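Pureck Support > Tickets > Hand-held gripper > Tracking
Ticket 1075: Pose track jumps when demonstrations are recorded outdoors
Opened by: Fatima Briggs, Tisthorpe
Status: Open, waiting on customer

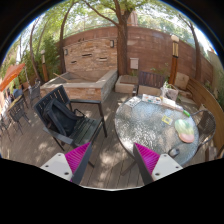 Recording table-clearing demonstrations on a patio. Same gripper and firmware as the indoor set, which replayed without faults. Of 33 outdoor demonstrations, 21 were rejected by the Stallton importer with "pose discontinuity". Finger width data is fine in all of them. The jumps come mostly when the gripper is low over the glass table top, where there is strong glint and moving leaf shadow.

Steps tried:
Recalibrated finger width. No change.
Redid the mapping pass at walking pace. No change.
Capped exposure. Two fewer rejections, but the shaded parts of the deck are too dark to use.

Reply from support
The tracker is probably locking on to reflections and shadow edges, which move differently from the table. Please do the following:
1. Repeat the mapping pass, keeping the stone wall and the tree trunk in view. Both have good fixed texture.
2. Lay a matt cloth over the glass and record five demonstrations.
3. Start each one with the gripper held still for 200 frames.
4. Send the raw logs, not the importer output.
Do not raise the discontinuity limit. The arm will follow the jump on replay.

Reply from Fatima Briggs, 2026-01-06
Cloth fitted, map redone. All five imported. Replayed on the Londoño arm at quarter speed, no faults. The task needs bare glass though, as the mouse and the cards slide differently on cloth. Is there a way to mask the table top in the tracker only and leave the training video alone?

Reply from support
Yes, with a tracker mask file. It needs the raw logs from step 4, which have not reached us. Upload link resent.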